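Sajib Saha
February 17, 2023

Right, bed-making rules thread. A few of you asked what's in the Anitz handbook for recording and labelling household tasks and I've been promising this for ages. Grab a cuppa, it's a long one (the handbook is 44 pages, so count yourselves lucky).

Quick background for the new folks. Anitz is our project on teaching robots to do linen. Sheets, doona covers, pillowcases, the lot. A person does the job, we record it from the head, then labellers mark up which hand is doing what. My bit is the rules everyone works to. Glamorous!

Rule one, and the one I'll die on: label the hand, then the action, then the cloth. In that order. "Left hand, grips, doona." If you start with the cloth you end up writing a little story about the doona and forgetting the other hand exists.

Rule two: both hands get a label, always, even when one looks like it's just along for the ride. A flat hand holding cloth down is doing a job. We had a whole batch where the flat hand was marked "idle" and I had to send the lot back, 207 clips. Sorry again to that team, you were very gracious about it.

Rule three: "grip", "press" and "tuck" are three separate words and they stay separate. Fingers closed on fabric is a grip. Open palm pushing is a press. Fingers going down between layers is a tuck. We argued about "pinch" for most of an afternoon and it's now its own thing, for fingertips only. 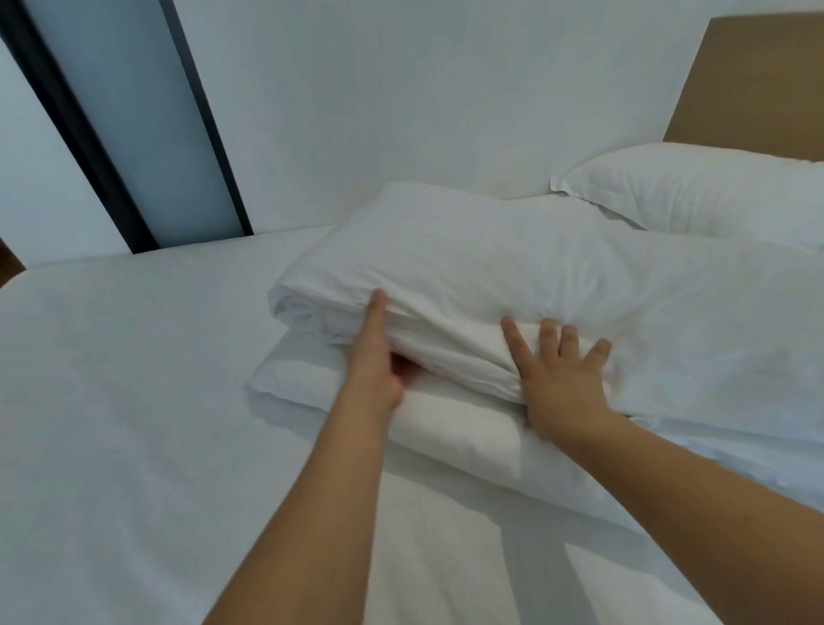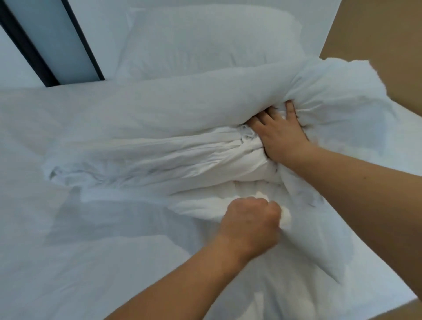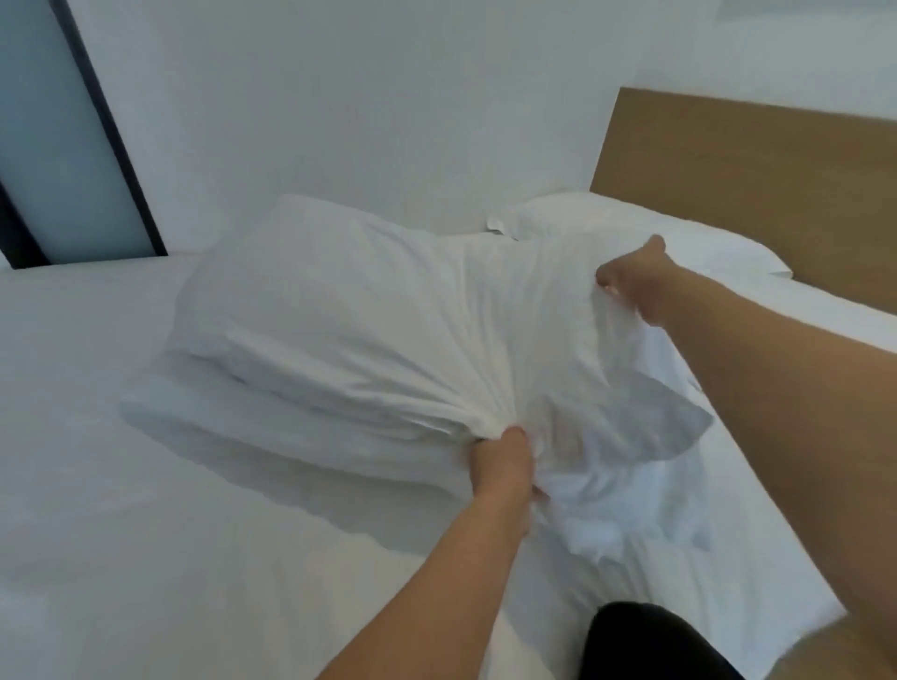
Sajib Saha
Task standards lead, Anitz

Take the first one. My labels would be left hand tuck, right hand press. The left index finger is up along the fold and the rest of the fingers are down in the crease, and the rule says you go by what most of the fingers are doing. Someone at Irer wanted "point" as a label for that index finger. Absolutely not, mate.

Second one is my favourite for training new labellers! One hand open and pushing into the middle of the roll, the other in a fist with a bit of doona poking out of it. So that's press and grip in the same moment on the same piece of cloth. If your form only has room for one action, your form is broken.

Third one, the pillow. Left hand has a proper fistful of pillowcase, so grip. Right hand is up at the corner and it's pinch, going by the fingertips. And please note which pillow! There's another one sitting behind, already in its case, and it gets tagged as background. It does not get a hand.

Rule four: don't label the future. You see a fistful of pillowcase and your brain goes "pulling the case on" and yeah, probably, but a single still can't tell you if the cloth is moving. Stills get a contact label. Clips get a motion label. Mixing those up is the most common mistake in our review log by miles.

Same goes for success. We don't tick "tidy" on a frame from the middle of the job. The outcome gets marked once, at the end of the clip, by a second person who hasn't read the first person's notes.

Rule five is about white linen, and I've gone back and forth on it. White doona on white sheet is horrible to label. You're working off shadows! The early draft said use coloured linen only. Then the folks at Matubbar (they run serviced apartments) pointed out that pretty much every bed in their buildings is white. So now the rule is you must include white, and you're allowed to mark an edge as "unsure".

"Unsure" is a real label, by the way. Use it. I would much rather see unsure than a confident line drawn through the middle of a wrinkle. Reviewers are not allowed to ding you for it either, that's in writing.

Rule six, keep the room boring. Bare wall, no family photos, no mail on the bedside table, no kids' drawings. If there's a mirror it gets covered or you shift the bed. If something personal does turn up, the clip is pulled and the person who recorded it gets told the same day.

Rule seven: consent is for the person whose hands they are, and it gets asked again if the use changes. Forearms and hands count as a person. I've heard "but there's no face in it" so many times. Still a person! They can pull their clips whenever they like, and they don't have to tell us why.

Rule eight, knees. I'm serious, there's a section on knees. People kneel on beds when they're doing pillows, so we tag it as "body support" and leave it in. A robot on wheels can't copy that bit and the training team needs to know which clips have it. The first version of the handbook told people to keep their knees off the bed and everyone started making beds in the weirdest way.

Which gets me to rule nine: make the bed how you'd normally make it. No slow-mo, no presenting the corner to the camera like a cooking show. In our pilot we did 79 clips with a strict script and they were all perfectly neat and pretty useless.

Rule ten is breaks. Camera off your head between beds, proper rest, water. Doonas are heavier than you reckon when you're wrangling them all morning. If your neck's sore you stop, and you still get paid for the session.

Somebody in my DMs asked how much we've got so far. Over 3,637 clips reviewed under the current rules. The old ones are being redone bit by bit and I'm not going to promise a date for that.

Tooling question, also from the DMs: we use Tostix for the labelling forms. It's fine. The two-hands thing needed a custom form and the colour picker drives me up the wall, but the review queue is good.

Next version of the handbook is due in April. On the list: fitted sheet corners (pray for me), two people making one bed, and whether a forearm holding back cloth counts as a hand. At the moment it gets tagged "other contact", and I'm not happy with it.

If you label linen, or make beds for a living, please tell me where these rules fall over. Housekeepers especially, you've fixed more of this document than any of the engineers have. Replies are open and I'll be back on after dinner.

Oh, and for the three people already asking: yes, "doona" is staying in the label set. The Canadian team have "duvet" as an alias and we've all agreed to be adults about it.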